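The Robot That Does the Dishes (Sort Of)

Somewhere in a cafeteria kitchen there is always a mountain of dirty cups. The people at Hilthorpe, a lunch hall for office workers, used to stack theirs by hand. Now the company that runs it, Vandus, is teaching two robot arms to help. The project is named Jaidee. The arms do not have names, though the kitchen crew has tried several.

Before a robot can work in a real kitchen, it has to practice. It practices on a table with brown covering, a wire rack, and a big gray box with a drawer. Putting things away means drawers, after all, and drawers are surprisingly sneaky if you have never had fingers.

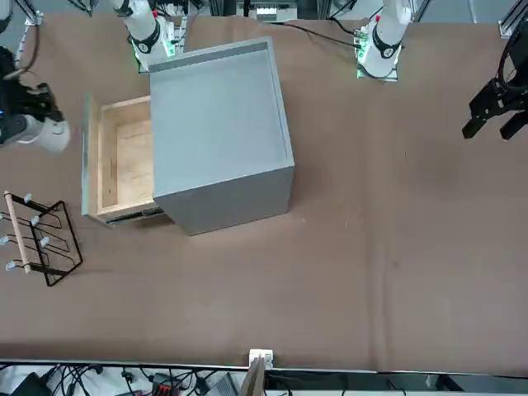
Does a robot get bored doing the same job over and over?

Robots have no feelings to be bored with. A robot can pick up the same cup 1489 times and never once sigh, which is more than you can say for anyone who has been asked to clear the table.

A job like this is called automation. That is a long word for letting a machine do a task that a person used to do. Each arm ends in a gripper, a sort of pinching hand with two fingers. You have ten, so you are winning.
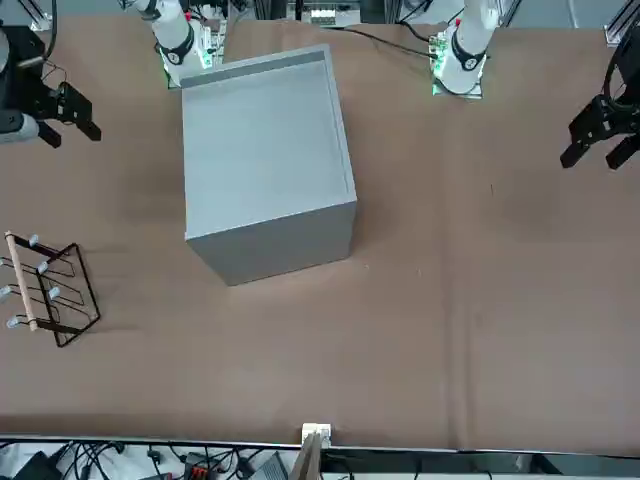 What happens to the people?

Good question, and grown-ups argue about it too. Sometimes a machine takes over a whole job, and the person who did it has to find a different one. That can be scary. Sometimes it takes only the dull part.

Yupin Saithong has worked in the Hilthorpe kitchen for 13 years. Her old afternoon was cups, cups, and more cups. Now she spends two hours of it planning the soups, and part of the rest telling the engineers what they got wrong. "They forgot that people leave spoons in the mugs," she says. "I told them. Then I told them again."

She also had to learn new things, like where the red buttons are and when to press one. Her wrists hurt less. She does miss chatting over the sink -- robots are terrible at gossip. 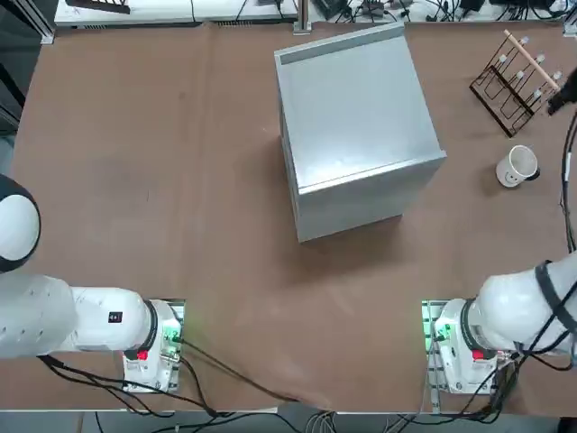 Why is a cup so hard?

Try this at home with a plastic cup. Squeeze too softly and it slips. Squeeze too hard and it bends. You know how much to squeeze without thinking, but a robot has to be taught. It can use a camera near its gripper to see what it is holding -- a bit like having an eye on your wrist, handy for cups and awful for sweaters.

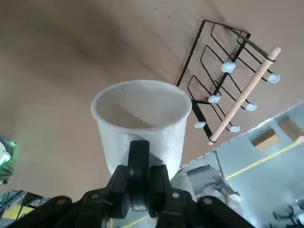
Got it! A white plastic cup in the robot's gripper, with the rack close by.

If a machine came to your school, which chore would you give it? Ask a grown-up what they would hand over at work, too. Then ask which part they would want to keep. The second answer usually takes longer.

More to read
Who Fixes the Robot When It Breaks?
Tronadthorpe: The Warehouse With No Light Switches
Why Elevators Used to Have Drivers
Two Jobs Your Great-Grandparents Had That Are Gone Now
How Does a Vending Machine Know It's a Real Dollar?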